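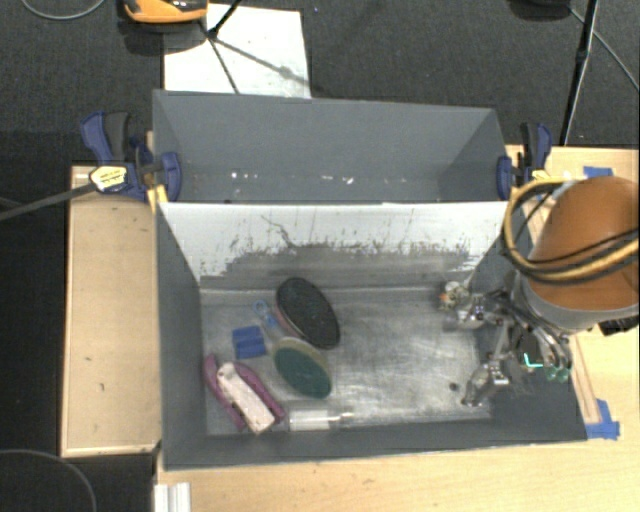 **Moving a shared pantry shelf into bins, how do you keep it from turning into a jumble?**

Posted by branwood_kitchen, Mar 5, 2024

Hello all! We have a little food shelf in the entryway of the Branwood community hall, and since January it has gotten a lot busier than any of us expected (which is lovely, but my goodness, the mess). Everything used to sit on open shelves in tidy rows. Now people drop things off at all hours and the soup ends up behind the shampoo and the pasta ends up on the floor.

I have a budget of 200 dollars and I'd like to switch over to bins of some kind. Do I go with big ones or small ones? Lids or no lids? And does anybody have a labeling method that holds up when the people using it are in a hurry and some of them don't read much English? I'd love to hear from folks who have lived with their setup for a while, good or bad.

---

**tinthorpe_pantry**

Oh, I feel for you, we went through the very same thing over in Tinthorpe! My advice is to go shallow. We bought deep tubs first and everything heavy sank to the bottom, so people would dig and give up, and then the crackers got crushed by somebody's elbow (more than once, I'm sorry to say). If you already own deep ones, put a divider in and keep cans on one side and soft things on the other.

Skip the lids on anything indoors. They wander off, and a lid that's on tells a shy person to keep out. We do keep lids on the flour and rice, on account of the mice.

For labels, use drawings. A can, a loaf, a baby bottle, a toothbrush. I drew ours with a fat marker on index cards and covered them with packing tape, and they've needed replacing twice. Put the same drawing on the bin and on the shelf under it, so the bin finds its way home after somebody carries it off to wipe it out. And do wipe them out, every couple of weeks, with warm soapy water and a good dry afterward.

With 200 dollars I'd buy fewer bins than you think and hold some back for a sturdy shelf. Full bins of cans are awfully heavy, and ours bowed the old one badly.

---

**filip401**

just use cardboard boxes, the grocery store gives them away. throw them out when they get gross

---

**dreltau_dan**

Cardboard is fine for a month or so, but I'd keep it off an entryway floor if you get wet boots coming through like we do. One thing to add to the long answer: leave one bin marked "not sorted yet" right by the door. People dropping things off want to be quick, and it saves your rows. Ours gets emptied every evening by whoever locks up.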